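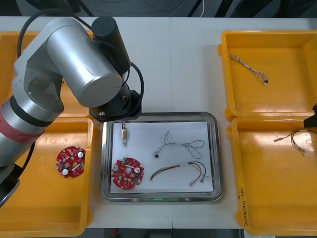
Budget for the bins, not just the arm

Saturday, October 28, 2023

57 shares - 6 comments

Every February I get the same phone call. Someone at a small shop has a bit of money left before year end, they've watched a few videos, and they want to know which robot arm to buy. This year it was Negin Alipour, who runs the assembly side at Calley, and she had already picked one out (a nice one, too!).

So I asked her what the arm was going to pick things out of. Long pause.

I think we get these budgets backwards. The arm has a catalogue price, so it goes on the first line and everybody argues about it for a month. Then the rest gets squeezed into a line called "accessories" that somebody filled in on a Friday. But look at a bench where sorting is really being done - yellow plastic bins, a steel tray lined with white paper, round red circuit boards, a little brass fitting, wires going every which way. The boards are the easy bit, I reckon. A board keeps its shape. A wire bundle with its ends fanned out is a different job each time you put it down, and that's where your hours will go.

At Palldale we gave 100 per cent of our first year's money to hardware, and I signed off on it, so I'm not pointing fingers. We had nothing set aside for trays, spare fingertips, table space or Gangadharan Annamalai's time, and he ended up spending five months teaching the thing to let go of a cable. Lovely arm. Terrible budget.

What would I do now? Start with your ugliest part, the one your staff grumble about, and price the whole bench around that. Put the bins and trays on their own line. Put a person's wages on there as well, a real name with real hours beside it. Leave room for the cabling, which always takes up more space behind the table than the drawing says. If there's not enough left for the arm you wanted, buy a smaller arm or wait a year.

Negin waited. She's spending this year's money on trays and a better table, and she's still a bit cross with me about it.

6 comments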